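Household Skills, Module 3: The Breakfast Service
Handout 2: Toast

Toast is prepared last, after the table has been laid and the tea made. Students should set the toaster on a flat, clear surface with the rack close at hand, so that slices pass straight from one to the other. Butter is not applied in the kitchen unless the guest has asked for it.

A rack keeps slices upright and apart, which allows steam to escape and the crust to stay crisp. Racks of wire are to be washed by hand and dried at once. The crumb tray is emptied at the end of each session, with the toaster unplugged and cool.

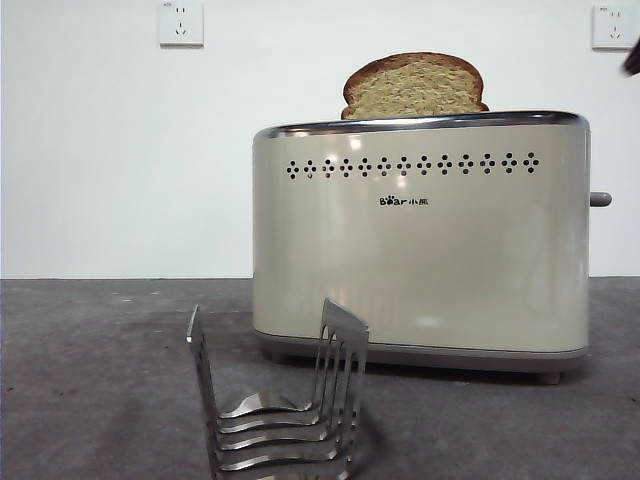 Text: Shafiq Jayawardena, Westeo College

A cream two-slice toaster and a stainless steel wire rack are suitable for a small table. Slices should be lifted out by the crust once the lever has risen. Metal cutlery must never be put into the slots.

Reading for July: Course Reader, page 80.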